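Search notebook Go Advanced

Bench notes, August, started 8:40

Tower no. 2 of the Paredes lot. Same story as the first, they want to know whats worth keeping and what goes in the scrap cage. Notes for me and for Oranuch, who picks this up if I run out of day.

Paperwork first. Ticket from Paredes says "dead, fans spin, no picture." No password, they say wipe is fine BUT they want the drive handed back to them, not shredded. Underlined that on the ticket. Last time it got missed and Meenakshi had to drive out to Flondville to smooth it over.

Unplugged, held the power button in for a bit, side panel off. Panel screws: one was a mismatch, coarse thread forced into a fine hole. Came out ugly. Bagged it with the others anyway, marked the bag. Don't put that one back, use one from the jar.

Laid it on its side on the slats. Much better than the old mat for this, the dust falls through and you can sweep under later. Wrist strap on. The clip on the left strap is going loose again, squeezed it with pliers, will need a new one soon.

Dust: bad. Worst between the fins on the cooler and along the bottom. Brush first, then short puffs of air, hold the fan blades with a finger so they don't spin up. Mask on for this one. Whoever had it smoked, or sat next to someone who did.

9:25. Looked over the caps on the board. Tops all flat as far as I can tell, no crust at the feet. Checked with the loupe near the processor where they usually go first. OK so probably not that.

Coin cell read low on the meter. Swapped it. Didn't expect that to fix no picture and it didnt, but at least it'll keep the clock now.

Memory. Pulled both sticks, cleaned the contacts with the white eraser, wiped, one back in the slot nearest the processor. Same result. Other stick, same slot, same. Put both back. Not memory, or both bad, which I don't believe.

Graphics card next. Had it down as the main suspect from the start. Sagging a little at the far end, and the retaining screw was only finger tight.

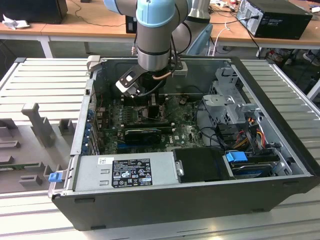

Reseated it and tightened the bracket screw, tested on the spare monitor from the back shelf. Picture came up second try. Went away again when I leaned on the case. So it's the contact, or the slot, or a crack in the card somewhere. Took it out again and looked at the edge fingers under the lamp. Two of them dull, kind of brown. Eraser, alcohol, let it dry while I got coffee.

10:15. Back in. Picture stays. Pushed on the case corners, tapped the card with the handle of the driver, still stays. Calling it dirty contacts plus loose screw until somebody shows me otherwise. I'd still run it all afternoon before signing anything.

Power supply: label readings vs what I get at the connector all fine at idle. Not opening the supply itself, we don't do that here, if it had been bad it would've gone in the cage whole. Bit of fan noise when cold, goes away. Noted on ticket.

Cable mess. The wires coming off the supply had been stuffed down next to the drive cage with no ties at all. Didn't redo it properly, just need them kept off the fan. Two velcro straps when it gets closed up. No zip ties please, last set took me ages to cut out and I nicked a wire doing it.

Drive: ran the short check, passed. Long check going to run over lunch on the other bench. Need to write the Paredes tag and tape it to the drive the minute it comes out, BEFORE it goes anywhere near the wipe station. Tags are in the second drawer, under the thermal paste, dont ask me why.

Speaking of paste. Old stuff on the cooler was like chalk at the edges. Took the cooler off (twist a little while it's warm, don't yank), cleaned both faces, new paste, pea in the middle. Screws in a cross pattern, half turn each. Andimach paste is finished now, the tube had just enough. Meenakshi, can you add it to the order? The Wodevness kind that came with the last parcel separates in the tube and I threw it out.

11:50. Parts count for the Paredes sheet since they pay by it: 14 screws out of this one, incl. the bad one. Bag is taped inside the side panel, the panel is leaning against the end of the bench. Don't kick it.

Temps after the repaste look good, nothing climbing. Forgot to write down the before number so can't say how much better. Do that FIRST on the next one.

Invoice so far comes to 162 with the battery and bench time. Haven't put the paste on it, it's a dab. If Meenakshi wants it on there she can add it.

14:30. Been on since a little after noon, screen hasn't dropped. Did one cold restart, fine. Long check on drive still crawling along, will look before I leave.

Left to do, Oranuch if you get here before me tomorrow:
- read the drive result, write it on the ticket
- tag the drive (see above!!)
- velcro on the power wires
- replacement screw from the jar, fine thread
- side panel back on last, after one more lean-on-the-case test
- sweep under the slats, there's a lot down there now

Recommendation for Paredes: keep it. Decent front office machine for a while yet. I'd want a newer drive in it but that's their money. First tower (the one with the burnt connector) I'd still scrap, take the memory out of it and keep that as spares if they agree. Haven't heard back on that one, will call in the morning.

Loupe is missing its cap again. If its in somebody's apron pocket please check.

Contact the workshop | Copyright bench notebook, all entries | Back to top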